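Clearing a wooden desk down to the grain

By Edeltraud Stöcker | July
Filed under: Home & Garage > Desks and Benches

Quick one, kettle's on. Method for a glossy dark tabletop that's vanished under paper and pens. Takes me 24 minutes, longer if you stop to read things.

First, paper. All of it, even the crumpled sheets. Flatten, glance, then keep or recycle. Scrap cardboard goes in the yellow-lid bin unless you're using it under something.
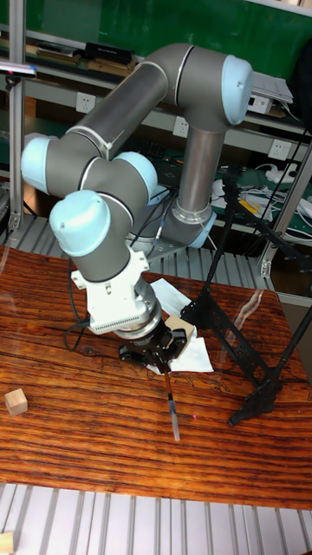

Don't drag the pile. Grit underneath will scratch a gloss finish and you'll see it every arvo when the sun comes in. Lift straight up. Small blocks and offcuts can stay to one side for now, they're handy as paperweights.

Next, pens. Scribble test on the back of an envelope. Dud ones out, no second chances. Keep one on the desk, rest in a drawer. 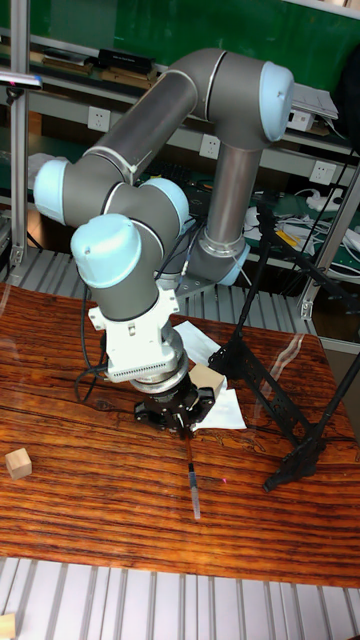 Then wipe. Soft cloth, barely damp, along the grain and never accross it. Dry cloth straight after. Dark wood shows every smear, so get down low and check the colour from the side. Skip spray polish, goes streaky.

Wood blocks last. Wipe the bottoms before they go back, or stick a bit of felt on. Imad Khalaf swears by cork but I had no cork.

Wax is a seperate job, will write that up when I've bought some.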